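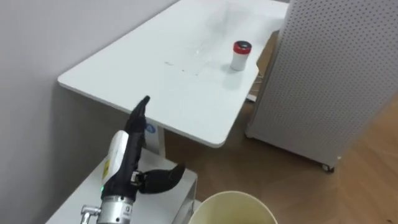 DROLLARD, June – Plultness Kitchen Goods is very happy to share that its second refill shop will open its doors this month in the old Buschmann shoe store on Mill Street, just a short walk from the Drollard bus station.

Those of you who know our first shop over in Kurnonard will know how it goes by now. You bring your own jars, tins and canisters (any shape, any size, with or without a proper lid!), we weigh them at the door, and you fill them with as much or as little as you like. Coffee, rice, dried beans, cocoa, baking soda and 20 kinds of tea will be on the shelves from the first morning, and more will come as we learn what people in Drollard like to eat.

Over the past year our Kurnonard customers made 2,129 refills, which is a good deal more than we dared to hope for when we signed that first lease, and we are so grateful to everyone who kept coming back, even through the weeks when the road outside was dug up and you had to walk in over planks.

The new shop will be open from 9 a.m. to 6 p.m., with a late evening once a month for folks who work long days. Anyone who stops by during opening week will get 20 percent off a first fill. There is a ramp at the side entrance and parking behind the building.

Press visits are welcome before opening. Please call the Kurnonard shop during business hours and ask for the press desk.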